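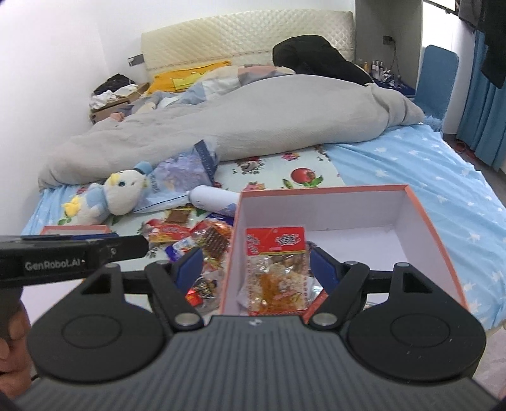 审稿人二在上一轮意见里问，既然演示数据都是人手持夹爪采的，人又不会抓空，那策略抓空的毛病到底从哪儿学来的？这个问题我们当时答得很差，回复信里绕了半页，只说“可能与透明材质有关”。这一节算是重新作答，篇幅比原稿长了不少，请多包涵。

5.3 空抬与误交接：一次失败的完整复盘

先说任务。Gullora 任务集里有一项是零食归盒，两只手持夹爪配合，把散放的小包装收进敞口盒里，采集时的样子见图 6（上）：夹爪张开，盒里有一包带红色封头的透明零食袋，旁边还堆着别的小包装。这一项我们一共留下 1,914 条演示，训练出来的策略叫 Tang，部署在 Veltberg 双臂台上，末端换成了和手持端指型一致的电动夹爪。

离线指标非常漂亮，漂亮到我当时已经开始写摘要了。结果上真机就垮了。393 次试验里有 233 次失败，而且失败的样子高度一致：手臂伸过去，手指收拢，然后很自信地抬起来，指间什么也没有。更要命的是它不觉得自己抓空了，接着往下走，把“袋子”递给另一只手臂，另一只手臂也很配合地来接。

我们管这个叫“空抬”。单纯空抬倒还好，顶多浪费一个回合。真正让我冒冷汗的是后面的误交接：交接动作里两只手臂靠得很近，正常情况下中间隔着一个袋子，接收侧碰到袋子就会停；袋子不在，接收侧就一直往前找接触，直到手指顶上对方的手指。2019年2月13日那天下午就是这么撞上的，声音不大，闷闷的一下，左臂腕部的力矩传感器报了过载，急停是我拍的。事后检查，一侧指垫被顶歪了，连杆销有轻微弯曲，人没事，当时我们都站在围栏外面。

（写到这里得补一句，原稿里把这次碰撞归为“通信延迟”，那是错的，我们把日志翻出来逐帧对过，两臂之间的时钟偏差最多 20 毫秒，解释不了那么长一段推进。）

5.3.1 我们先怀疑错了什么

老实交代一下走过的弯路，后来者也许用得上。

第一个怀疑对象是深度估计。透明袋身反光厉害，深度图上经常是一个窟窿，谁看了都会觉得凶手就是它。我们把深度通道整个拿掉重训，空抬比例几乎没动。第二个怀疑对象是指垫摩擦，换了更软的材料，又把夹持力往上调，结果有几包膨化食品被捏碎了，空抬还是空抬。第三个是相机标定，这个花的时间最多，标定板摆了两个晚上，重投影误差小得让人生气。

现在回头看，这三个怀疑有个共同的毛病：都默认演示数据里的标签是对的。我们一直在盯着真机找原因，硬是没人去翻训练集里“已抓住”那一列。

5.3.2 标签是怎么坏的

“已抓住”这一列是脚本自动打的，规则简单得有点不好意思写出来：指间开度降到阈值以下，并且连续若干帧变化很小，就记为已抓住。这条规则最早是给木块和塑料杯写的，那些东西硬，手指停下来基本上就等于碰到东西了。

软包装完全是另一回事。我们请几位采集员重新做了几段演示，自己在旁边看，发现大家抓袋子有个非常一致的小习惯：快到袋边的时候先把手指收得很窄，在袋子上方停一下，对准边角，再往下一送，轻轻捏住。这一停，对人来说是瞄准；对脚本来说，开度小，又不怎么变，完美符合“已抓住”。
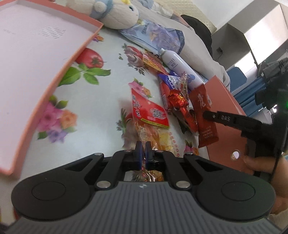

一位组里的同事看完回放后在讨论区留言说，这哪里是模型学坏了，模型学得太好了，我们告诉它停在袋子上面就算成功，它就老老实实停在袋子上面。

这话我没法反驳。图 6（下）就很能说明人在抓袋子时手指会是什么样：两片蓝色指垫立着，快要合上，悬在红色零食袋透明的那一头上方；右边第二只夹爪则夹着一个深红色的小包。只看开度，悬停和捏住一个薄包装的边缘，数值可以非常接近，阈值不管怎么挪都会伤到一边。我试着挪过，往窄了调，真正捏住厚袋子的片段全丢了；往宽了调，误标更多。画两条曲线出来，交叉得乱七八糟，那张图我最后没好意思放进正文。

还有一个因素把事情弄得更糟。训练时我们为了“去掉冗余”，会在标签翻转之后把静止段裁短。于是悬停之后那一小段下送动作，经常连着静止段被一块儿裁掉了。策略看到的就成了：收窄，已抓住，抬起。最关键的往下一送，从很多条演示里干干净净地消失了。裁剪脚本是我写的，去年六月写的，当时还觉得挺得意，数据量一下子小了不少，训练也快了。

5.3.3 修补

改动一共两处，外加一道安全上的补丁。

标签这边，我们不再单看开度，改成看开度和物体在图像里的运动是否跟手指一致：抬起之后，袋子在夹爪视角下应该基本不动，背景在动。若手指抬了，袋子还跟着背景一起往后退，那就是没抓住，标签往后推到下一次闭合。这个办法很土，对大部分彩色封头的袋子够用了，封头上有字有图案，跟踪点好找。全透明、没印刷的小袋仍然会跟丢，我们目前的做法是把这类片段挑出来人工过一遍，过得很慢，也很费眼睛。

裁剪这边，静止段一律保留。训练时间变长了，长就长吧。

安全补丁放在控制层，跟策略无关。交接之前，Wernia 控制器会让持物侧做一次很小的收紧，开度如果能一路收到机械零位，就判定指间没有东西，交接取消，两臂各自退回。接收侧另外加了推进行程上限，走到头还没有接触就停，不许再找。这两条判断都写死在控制器里，策略输出什么都盖不过去。我个人觉得这一条应该从第一天就有，当时没加，纯粹是被离线指标哄高兴了。

需要提醒的是，收紧检查对特别薄的包装不太灵。糖纸那种厚度，夹住和没夹住时的开度差跟编码器噪声混在一起，控制器有时会误判成空手，白白取消一次交接。我们接受这个代价，宁可多退几次。

重新标注后的模型已经在同一台 Veltberg 上恢复试验，围栏联锁保持开启，交接段限速。到提交本稿时，误交接引起的手指相碰没有再发生过，空抬还有，集中在前面说的全透明小袋上。新旧两版标签以及裁剪前的原始片段会随 Gullora 一起放出，坏标签我们没有删，单独放在一个目录里，文件名后面带了 old，想复现这次事故的读者可以直接拿去训，只是请务必先把接收侧的行程上限打开。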